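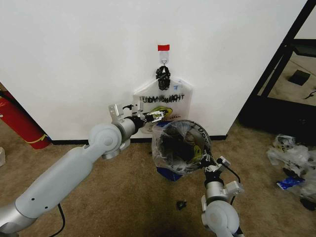
The bag on its hook, white wall, Drurville.

About Prosura

Posted in August by the Prosura office

Prosura sells things for hanging other things on. Hooks, mostly. We also sell rails, pegs and a wall basket that our customers buy in respectable numbers and then write to us about, usually to ask which way up it goes. (The wide end is the top.)

We started in Drurville with three people, one rented room and a theory that most untidy houses have plenty of storage, all of it at floor level. The theory has held up better than the first room did. We now have 33 people on the payroll and a building with a proper loading door, which sticks.

The catalog runs to 154 items. Every one of them spends time on our own walls before it goes in, holding the kind of stuff people own. Coats are easy. A coat wants to hang. A clear plastic bag with a cloth handle is a much better test of character, as it slides, bunches up at the top and settles at whatever angle it likes. We hang a lot of bags. If you come by, please don't straighten them.

White adhesive hooks with a metal loop are what most people know us for, at least in the part of the state where anyone knows us at all. Renters buy them, and so do teachers, and so does one dental office that orders 20 at a time and has never told us why. We would love to know why.

Our two ranges are Stoica and Trumell. Stoica is the plain one, for people who want a hook and would like to stop talking about it. Trumell comes in colors and costs a little more, and the sales figures say you like it better, so we have made our peace with that.

A few things we get asked:

Do you make furniture? No. We made a bench once. It is still in the break room and seats two, if they are close friends.

Will it stick to my wall? Wipe the wall first, let it dry, press hard, and wait overnight before you hang anything. Wallpaper is between you and the wallpaper.

Can I visit? Yes, weekday mornings until noon. Ring the bell by the side entrance, then ring it again.

We answer our own mail, generally before lunch, and returns go to the same address as everything else.

Get the Prosura newsletter: new hooks, old hooks, the occasional rail. Enter your email to sign up. Unsubscribe at any time.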